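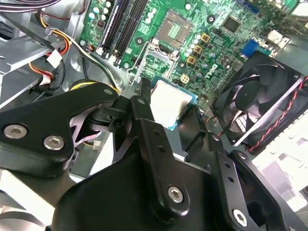

Honberg bench notes: can a machine do shop-floor PC work yet?

Gallery by Arif Wattimena. The Fondlow trials cover processor and memory handling in used desktops, a chore most repair shops still do by hand. We logged 181 attempts in May.

CPU handling. The chip has to sit flat in an open LGA socket before the retention frame is closed. Tilt is the main fault we log.
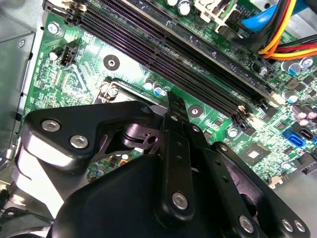 Memory work is scored separately. Latches at both ends of a slot need a check before a module goes in. Time limit: up to 229 seconds per board.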